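About Pustetell

Pustetell records demonstrations of manual tasks for teams that train manipulation policies. We do not build robots and we do not train models. Our product is episodes: synchronized video, gripper pose and gripper opening, with a task label and a pass or fail mark on each one.

The company was set up by Duangjai Ongart and Thijs Van Wijk, who had worked together on calibration tools and kept running into the same problem. The learning code was in reasonable shape. The examples going into it were short, repetitive and poorly labeled, and a third of the debugging time went to finding out which ones should have been thrown away.

What we collect

Most of our work is two-handed tabletop manipulation. An operator holds one gripper in each hand and performs the task directly, with no robot arm present. Head-mounted video is recorded alongside the gripper signals. Customers retarget the motion to their own hardware. We supply the gripper geometry and the calibration files needed to do so.

Task families currently offered:

Pick, place and reorient
Two-handed hold and transfer
Sorting by shape or finish
Folding and flattening
Opening and closing containers

Reflective and glossy objects are offered in every family. They cause trouble for depth estimation and for some trackers, and customers ask for them more than for anything else.

How a session runs

A session lasts 44 minutes, followed by a break. Operators work from a written task card that gives the start state, the end state and the permitted variations. They are told not to rush and not to perform. Hesitations and regrasps stay in the recording. A dropped object ends the episode, and the episode is kept with a fail mark.

The start state is changed between episodes. Position and orientation come from a list generated before the session, so that the operator does not drift toward a favorite placement. Board color and object set are changed between sessions.

Each operator completes 6 practice sessions before any data is kept. Geetha Kulkarni runs this training and signs off each new operator.

The collection area

Stations are built from the same parts: a table, a removable board, black curtains at the sides and wired grippers. We chose cables over radio after comparing dropped samples on both. 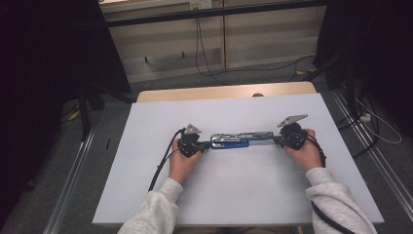 Clock offset between the two grippers is checked at the start and end of every session. If the two readings differ by more than 4 milliseconds, the whole session is set aside and reviewed by hand. Amnuay Srithong maintains the stations and keeps the log of cable and sensor replacements, which is supplied to customers on request.

Review and delivery

Every episode is watched once at full speed by someone other than the operator. Buppha Jaidee leaves a written note on any rejected episode, using a fixed set of reason codes. Rejected episodes are removed from the main set but can be delivered separately for customers who train failure detectors.

Data sets are released under project names. Timis covers single-object tasks. Yensuk covers two-handed tasks and stands at 700 reviewed episodes. Indon, started in July, covers soft materials and is not yet open for orders.

Operators

Operators are employees, paid by the hour and not by the episode. Faces are not recorded by design, and any episode in which a face appears is deleted at review. Operators may withdraw their recordings from future releases.

Page last revised 22/11/2023. Format specifications and sample episodes are sent after a short call about the intended use.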